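Zostex Two-Finger Gripper — product page and open day demonstrations
Small-parts gripper with wrist camera, shown at work in Nostumbridge
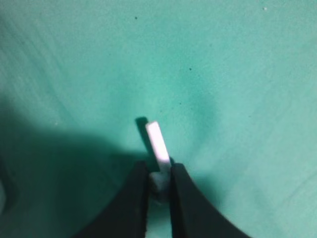

Rizwan Rizvi wrote to us after the April session to ask whether the fingers could be bought without the camera, as he already has one he likes, and whether we would let him bring his own parts along next time instead of ours. Yes to both, Rizwan, and please do bring the awkward ones!

We get a good many letters like that, and they are the reason this page has grown so long. The Zostex is a gripper for small, light pieces, the kind of thing you would pick up between finger and thumb without giving it a thought. It has two black fingers with rounded edges, and a little camera at the wrist that looks out past them, so whoever is running the arm has the same close view of the piece as the gripper does. We have been selling it from the Nostumbridge workshop since November, and more people have wanted to come and see it than we ever expected (we had to borrow chairs).

What happens on a demonstration morning

Doors open at half past nine and the kettle goes on before that. Veerle Maes gives a short talk at the bench, and then the arm is set going on simple picking — small white blocks lifted off a teal cloth, turned a little, and put down again. It sounds dull when I write it out like that, and yet people will stand there for a good twenty minutes with their tea going cold. We use a matt cloth because a shiny bench throws glare back at the camera, and a plain colour helps pale parts show up well. If you are setting up at home or in a small works, a piece of craft fabric will do you very nicely.

After the break you can have a go yourself. There is a hand control for moving the arm and a slider for the grip, and Marion Buchanan stays beside you the whole time, so there is no need to feel nervous about it. Children are welcome with a grown-up.

One thing visitors often ask about is shadows. Any arm working under a lamp will throw a shadow over its own work, and in a close camera view that can look rather dramatic. We show you how moving the lamp changes the picture, and we let you shift it about and try for yourself. Jeanie MacAulay told us afterwards that this part alone was worth the bus fare, and that she had gone home and moved every lamp in her own workroom.

What you get in the box

Gripper body with two fingers, fitted
Wrist camera and bracket
Camera lead and power lead
Spare pair of fingers
Hex keys and fixing screws
Printed guide, large type on request

Prices

Zostex gripper with camera: £2,750
Zostex gripper without camera: £1,616
Distach quick-release plate: £331
Spare fingers, per pair: £89

The Distach plate is sold separately as plenty of customers never take the gripper off once it is on. If you swap tools often you will be glad of it. It fits our own arms as they come, and for anything else please send us the hole pattern of your wrist flange before ordering. Heather Dunbar looks after these questions and would much sooner answer one early than arrange a return.

Looking after it

Wipe the fingers with a soft dry cloth at the end of the day. Keep oil off the camera window. Bits of lint do gather on a fabric work surface, so give yours a brush now and again, and check the finger screws once a month if the gripper is in daily use.

Coming to see us

The next open morning is on 2024-04-30 in the Menzies Room, on the ground floor to the left of the main door. It is free, but do book a place so that we can get enough milk in. There is level access throughout and parking in the yard behind — mind the low wall as you reverse. If you would like the arm to try a part of yours, send it ahead or pop it in your pocket, and tell Heather when you book.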